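Clear Surfaces, Full Cupboards: A Skeptic Reports Back
From the Jarnside House newsletter, July

Jong-dae Ko has asked me to write up the shared kitchen reset, on the grounds that I complained about it the most. Fair enough. I did complain, and I intend to go on doing so for a few more paragraphs.

The plan came from Giorgia Carbone on the second floor. It says that the white table stays bare between uses, that dry goods live in the tall cupboard, and that anything left out past 9 p.m. goes on the bottom shelf for its owner to find. She got the idea from a talk at the Nultham library, where the speaker claimed that a bare table saves a household 127 hours a year. I asked where the figure came from and was told it was on a slide.

My first objection is to the boxes. People in this building don't buy food in sensible amounts. They buy it in cartons, then the cartons sit wherever there is room, and for as long as I've lived here that has meant the table.
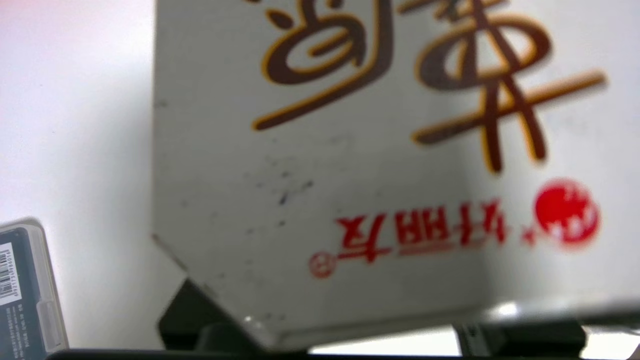 Do big cartons have to be emptied before they go in the cupboard?

Only if they won't stand on the lowest shelf with the door shut. If yours doesn't fit, take the contents out, flatten the carton and put it in the paper bin by the back steps. Write your apartment number on whatever you unpack.

That is the official line, anyway. I would add that a carton is a perfectly good container, and that swapping it for a set of matching plastic tubs costs money and gains you a set of plastic tubs. Ehab Abdel Hamid priced the Negri ones Giorgia likes and came back with 61 dollars for the set, lids included. We have not bought them. I would like it on record that I'm against buying them in the fall, too, when I expect this will come up again.

My second objection is to the word "reset." We wiped down a table and moved some food. It took one morning, and a good part of that went to arguing over whether the toaster counts as a thing in daily use. (It does. It is staying by the outlet.)

Now for the part I was hoping to leave out. The table has been easier to live with. I rolled out dough on it last week without first moving four people's mail, and Carmela Marino tells me she has started eating breakfast in there again, which she had given up on some time last winter. I don't put this down to any method from a slide. Take the clutter off any table and you can use the table. 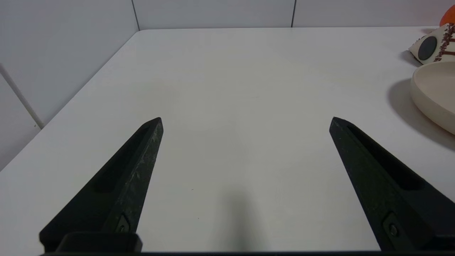 What I doubt is that it will last. We have been through this before. Older residents will remember the labeled baskets, and the key hooks, and the sign-up sheet for the oven that had one name on it for a whole season. Each of those worked nicely for a few weeks while everybody was still being polite. The test comes when the students in the Lurkcombe wing get back and there are twice as many people cooking at six in the evening.

Fulvio Vitale has proposed a rule that one bowl may be left on the table for fruit, and nothing else. I can see how that goes. First it's fruit, then it's fruit and a charger, then somebody's spare keys and a dead battery. He says a completely bare table looks like a dentist's office. He may have a point there, but I'd still sooner see the fruit in the fridge. 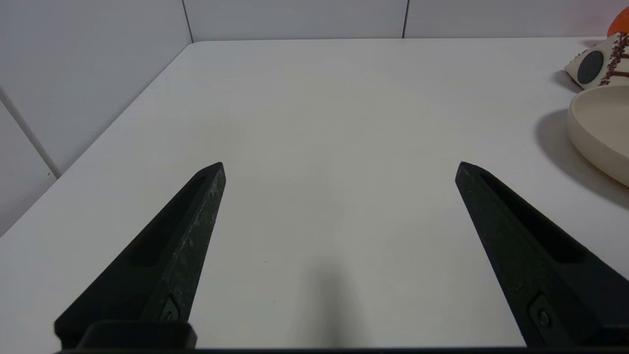 We agreed to try it his way until the end of the month. If the bowl has anything in it besides fruit by then, it goes back in the cupboard and I get to say so in the next issue.

A few practical matters. The kitchen fund stands at 692 dollars after the new drain strainer. Of that, 40 is set aside for sponges, dish soap and a decent cloth for the table, since the old one was leaving more behind than it picked up. Please don't use the green scouring pads on the white surface. The tall cupboard door sticks when the weather is damp, so lift it slightly as you pull. Anyone with a complaint about the shelves should take it to Giorgia. Complaints about this article can go under my door.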